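Über uns
Startseite > Unternehmen > Über uns

Zurent zeichnet Bewegungsdaten für lernende Robotersysteme auf. Unsere Auftraggeber entwickeln Steuerungsmodelle für Montage und Demontage und benötigen dafür Beispiele aus realen Arbeitsabläufen. Simulierte Daten liefern wir nicht.

Arbeitsweise
Jede Aufgabe wird zunächst in Teilschritte zerlegt und schriftlich festgelegt. Danach führt eine Bedienperson den Roboterarm durch den Ablauf, pro Teilschritt in der Regel 50 Mal. Aufgezeichnet werden Gelenkwinkel, Greiferöffnung und Kamerabild mit gemeinsamem Zeitstempel. Fehlversuche bleiben im Datensatz und werden als solche gekennzeichnet - für das Training sind sie oft ebenso brauchbar wie gelungene Durchläufe.

Standorte
Dinder: Aufzeichnung, 4 Arbeitsplätze
Pudham: Annotation und Qualitätsprüfung

Schwerpunkt Elektronik
Die Reihe Michiels umfasst Arbeiten an geöffneten Rechnern: Prozessorsockel, Speicherriegel, Steckverbinder, Verschraubungen. Der Katalog enthält derzeit 54 Teilschritte. Verwendet werden ausgemusterte Geräte unterschiedlicher Bauart, damit ein Modell sich nicht auf eine einzige Platinenanordnung einstellt. 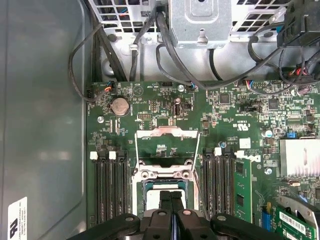

Bei Arbeiten an Sockeln und Verriegelungen gelten engere Vorgaben für Anfahrwinkel und Geschwindigkeit. Jede Aufzeichnung wird von 2 Personen unabhängig geprüft. Weichen die Bewertungen voneinander ab, wird der Durchlauf gesperrt und neu beurteilt.

Datensätze übergeben wir mit Protokoll, Kalibrierdaten und Aufgabenbeschreibung. Anfragen zu Formaten und Probedaten bitte über das Kontaktformular.

Stand: 12. Juli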